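Sindcombe's canteen contractor, Utard, put its tray-clearing work under automation in May. Before a unit handles crockery on site, the clearing routine is run in simulation, in a modelled set of rooms. Staff who used to clear trays now write and check those runs.

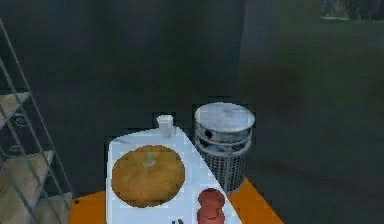 A simulated clearing task: tray with a flat round item and a small white cup, wastebasket alongside.

Pallavi Mishra cleared tables for five years. She now reviews 40 runs a shift and marks each one as pass, fail or unclear. An item left on a tray is a fail. An item put in the wrong place is also a fail, and is logged separately. A new routine needs 1,000 reviewed runs before Utard will release it.

The software, Zalteck, also covers stray items on floors, including those in side rooms.

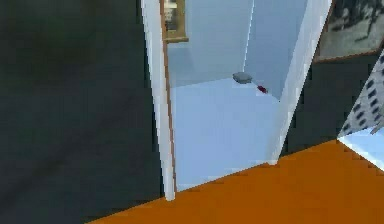
Floor items take longer to review. Mishra allows almost 30 minutes for a difficult batch and would like more. Her pay grade changed with the job, but her hours did not. She says her back is better and her eyes are worse. Two colleagues asked to return to the kitchen and did so. Fang, the second site, keeps its manual shift until its own rooms have been modelled.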